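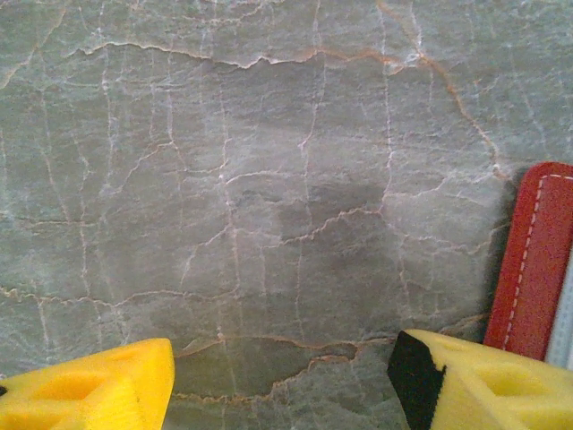
*A Tevis arm's wrist camera looks down on veined gray-green stone, with a red stitched item at right. Photo: Clondero*

**Clondero publishes full account of Tevis downward-contact fault and releases corrected software to all users**

LYSENKO, June 26, 2019 – Clondero has finished its investigation into a fault that caused some Tevis picking arms to reach for objects that were not there and press their fingers into the surface underneath. The corrected software, Cureo 2, is available to every Tevis user starting today, and the full test log is being released with it.

No one was hurt in any of the events reported to us. One stone countertop was chipped, two fingers were cracked and a wrist joint had to be replaced. We are treating the fault as a safety matter all the same. An arm that pushes down hard in a place where no one expects it to go could pinch a hand, and our customers work close to these machines all day.

**What went wrong**

The first report came in January from a leather goods finisher that uses a Tevis arm to pick up small stitched pieces from a polished stone bench. The arm had been working well for weeks. Then it was moved to a different bench with much stronger veining, and within the first morning it had stopped twice with a force error, both times with its fingers closed on bare stone.

Our support team first suspected a loose wrist mount. The mount was replaced, and the errors came back. A second theory, that the height of the new bench had been entered wrong, was also checked and ruled out. It took a visit to the shop, and a long look at what the wrist camera was recording, to find the real cause.

Cureo, the software that guides the arm, looks for the outlines of objects in the camera picture. When it finds a closed or nearly closed outline, it estimates how tall the object is from the shadow beside it. On a plain surface this works very well. On strongly veined stone, the lines in the stone can form loops and cells of their own, and a dark patch next to a loop can look a lot like a shadow. Cureo put the two together, decided there was something low and flat to pick up, and sent the fingers down to get it.

A second weakness made the first one worse. The force limit that should have stopped the arm gently on contact was relaxed during the last stretch of a pick, so that the fingers could slide under thin items. With a real item in place the setting did its job. With bare stone in place, the arm pushed much harder than it ever should have before giving up.

"We had tested on wood, on steel, on rubber mats and on every color of tabletop we could get hold of, and we had never once put the arm over a piece of marble with a lot going on in it," said Daryna Stetsiuk, head of robot safety at Clondero. "When I saw the outlines drawn over the stone I got goosebumps. You could see exactly what the arm thought it was seeing. It was a terrible result and a wonderful clue, and the whole team dropped what they were doing to chase it."

**How it was tested**

Clondero bought offcuts from local stone yards and set up a test bench at its Lysenko workshop. The slabs were picked for being difficult – pale veins crossing rust-colored ones, cloudy dark areas, polished faces. Items of the kind our customers handle were placed on some runs and left out on others, and the arm was allowed to choose its own targets.

The old software made nearly 2,000 pick attempts on the stone slabs. Of those, 201 ended with the fingers touching down where there was no object. Most were light touches that would have gone unnoticed in daily work, and that worried us more than the hard ones did. It means the fault had probably been happening at other sites without anyone having a reason to report it.

The touches were not spread evenly. They gathered in places where thick and thin veins crossed near a darker part of the stone, and they were more common under soft, even light than under a strong lamp. A real object in view did not prevent the fault, either. In a number of runs the arm passed over a perfectly good item at the side of the picture and went for the stone in the middle.

**What has changed**

Cureo 2 no longer estimates height from shadow alone. Before a pick, the arm now makes a short sideways move and compares the view from each position. Lines that belong to the surface shift together with the surface, and an object that stands above it shifts differently. The move adds a small delay to each pick, which users will notice, and we think it is well worth having.

The relaxed force limit has been removed. If the fingers meet anything before the expected height, the arm stops, backs off and asks for a person. Thin items are handled with a slower approach.

We have also added a surface check to the setup routine. With the bench cleared, the arm looks over the whole working area and marks any spot it would be tempted to treat as an object. Users can see the result on the screen and decide whether to lay down a mat.

The same slabs were used to test the new version. It did still propose a few false targets in the first look, and every one of them was rejected after the sideways move. None led to contact. We will keep adding surfaces, and we would be delighted to hear from anyone with a bench, counter or floor they think could fool us.

**What users should do**

There are 70 Tevis arms at work with customers, and each registered owner has been contacted directly. Until Cureo 2 is installed, please:

- Stop using the arm on marble, granite, patterned laminate or any other surface with strong lines in it, or cover the surface with a plain mat.
- Keep hands out of the working area whenever the arm is moving, including between picks.
- Look over the fingers and their contact pads for cracks or uneven wear, and send us a picture if you are unsure.
- Save the event log before updating. The update clears it, and we would love to have it.

Replacement fingers and pads are free to any user who asks, whether or not the wear can be traced to this fault. Wrist joints that have logged a force error will be inspected at our cost. Users who cannot install the update themselves can book a visit through their usual service contact.

"The shop that called us in January could have just thrown a cloth over the bench and moved on," Stetsiuk said. "They kept notes, they kept the logs, and they let us take over their workspace for a day and crawl around under it. Everything in this release started with them, and I'm so glad they picked up the phone."

The test log, the list of slabs and the notes on both ruled-out causes are included in the Cureo 2 download. Other makers of camera-guided arms are welcome to use them, and Clondero will lend the slabs to any group that wants to run the same tests on its own equipment.

**About Clondero**

Clondero builds the Tevis picking arm and the Cureo guidance software for small workshops that handle leather, fabric and paper goods. Its workshop and test benches are in Lysenko.

**Press contact**

Clondero Press Office, Lysenko. Interviews with Daryna Stetsiuk and visits to the stone test bench can be arranged on request.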